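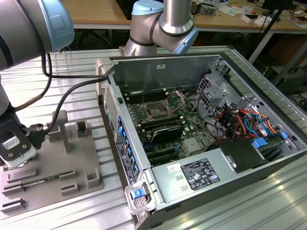 Figure 4. Tower on its side, side panel removed, processor socket open.

Section 6: Replacing the processor and memory

This section applies to Tevulitz refurbished towers with the blue-latch chassis. Read it through once before starting. You will need a Phillips screwdriver, a lint-free cloth, thermal paste and a wrist strap. Allow 24 minutes for a first attempt.

CAUTION: Shut down, switch off at the wall and unplug the power cord before opening the case. Do not open the power supply itself. There are no serviceable parts inside it.

6.1 Preparing the case

1. Lay the tower on its side on a firm, level bench, with the removable panel facing up.
2. Remove the side panel and put it somewhere it won't be knocked.
3. Clip the wrist strap to bare metal on the chassis.
4. Move any loose cables clear of the processor socket. Leave the drive cables plugged in unless they are in the way.
5. If a processor is already fitted, remove the cooler, wipe off the old paste, raise the lever and lift the processor straight up.

Note: The expansion-slot latches can stay closed for this job. Open them only if you are changing a card.

6.2 Fitting the processor

1. Raise the socket lever fully, then swing the metal retention frame open.
2. Look across the contacts under a good light. If any are bent, stop and call Skemdale Service on extension 181.
3. Hold the new processor by its edges. Match the corner triangle and the notches to the socket.
4. Lower it straight down. Do not slide it or press on it.
5. Close the frame and bring the lever down under its hook. Some resistance is normal at this point.

CAUTION: Never touch the socket contacts with a finger, cloth or tool. Contact damage isn't covered by the warranty.
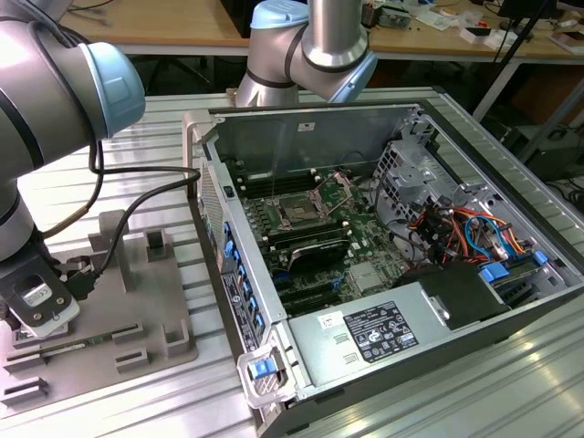

Rhydian Lloyd writes that the lever worried him the first time he did this, and that he would have liked the manual to say how firm it feels. He stopped halfway, took the processor out, checked the notches and found he'd had it right to begin with. He now checks the notches twice and then closes the lever in one steady movement.

If the lever will not go down under firm thumb pressure, reopen it and reseat the processor.

6.3 Fitting the memory

1. Open the white latches at the ends of the slots you intend to use.
2. Line up the notch in the module with the key in the slot.
3. Press evenly on both ends until the latches click.
4. Fit matched pairs in the slots given on the Foulkes parts sheet that came with your kit.
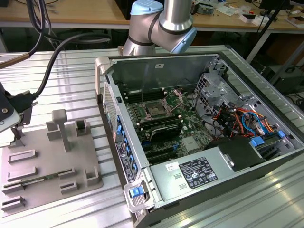 6.4 Closing up

1. Apply thermal paste and fit the cooler, tightening the screws a little at a time in a diagonal order.
2. Plug in the cooler fan.
3. Check that the main power connector is fully home.
4. Tuck the wiring away from the fan blades, refit the panel and stand the tower upright.
5. Reconnect power and enter set-up to confirm the processor and memory are recognised.

Section last revised Nov 23, 2024.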